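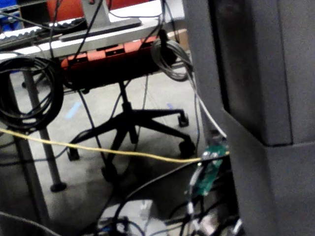
Fig. 11. Desk 2, front edge: power strip or panel, with coiled cables on either side.

Section 4: Routing and Hanging Cables

Read this section before you plug anything in. It applies to all Cultus desks with a white top, with or without the Drendley monitor stand. If you have the corner version, follow the steps below for the long side first and then repeat them for the short side.

What you need

- The cable pack that came with the desk (bag marked 919)
- A tape measure
- A pencil
- A soft cloth
- Hook-and-loop ties, any width

4.1 Before you start

1. Shut down the computer and turn off the monitor.
2. Unplug everything at the wall outlet. Do not rely on the switch on a power strip.
3. Roll the chair away from the desk and lock it if your model has locking casters.
4. Wipe the underside of the desk top along the front edge. Adhesive parts will not hold on dust.

CAUTION: Do not work under the desk while any cord is live. Children and pets should be kept out of the room until step 4.4 is finished.

4.2 Mounting a power strip under the front edge

1. Use only a power strip that its maker allows to be mounted on furniture. Check the label on the back.
2. Hold the strip against the underside of the desk, lengthwise, with the outlets where you can reach them from the chair.
3. Check that your knees clear it. Sit down, pull the chair all the way in, and raise the seat to the height you normally use.
4. Mark the two end points with a pencil.
5. Fit the Brultby brackets at the marks. Hand-tighten the screws first, then give each a quarter turn with a screwdriver. The screws supplied are the right length for the desk top. Longer screws will come through the surface.
6. Slide the strip into the brackets and pull down on it firmly. It should not shift.

Note: The brackets may also be fitted at the rear edge. Outlets at the rear are harder to reach but leave more room for your legs.

4.3 Coiling the extra length

Most cords are longer than they need to be. Take up the spare length in a coil and hang the coil from the desk, clear of the floor.

1. Plug the cord in at the device end only.
2. Lead it to the strip by the shortest path that does not cross the chair space.
3. Gather what is left into loops. Make the loops wide enough that the cord bends easily. Tight loops strain the cord at the plug.
4. Tie the coil in two places, opposite each other.
5. Hang it over the edge or from a Brultby hook. Heavy black power cords make a large coil and should have a hook of their own.
6. Repeat for each cord. Keep power cords on one side and thin data cables on the other where you can.

CAUTION: A coiled power cord can heat up under a large load. Do not plug a space heater or a laser printer into a cord that is coiled.

4.4 Checking clearance at the chair

A chair with a five-legged base needs a full circle of clear floor. The casters will run over any cable that reaches the floor, and the damage may not show on the outside.

1. Roll the chair back into place.
2. Turn the seat one full turn and watch the base and the center column.
3. Push the chair in and out several times. If a loop brushes the seat, the column or a leg, shorten it and hang it again.
4. Look for cables hanging below the strip. Tie up any that could catch on a shoe.
5. Plug the strip into the wall outlet and turn on the equipment.

4.5 On top of the desk

Set the base of the monitor stand flat on the desk top, with the post toward the rear. Run the monitor cable down behind the desk. Leave enough slack for the screen to move through its full range. Storage bins and boxes can stand behind the desk as long as they do not press on a plug.

4.6 Replacement parts

Bracket, pair: order no. 169
Hook: order no. 11
Cable pack, complete: order no. 919

Order through any Drummond dealer. For adding a second power strip, see Section 5.

2 comments
11 shares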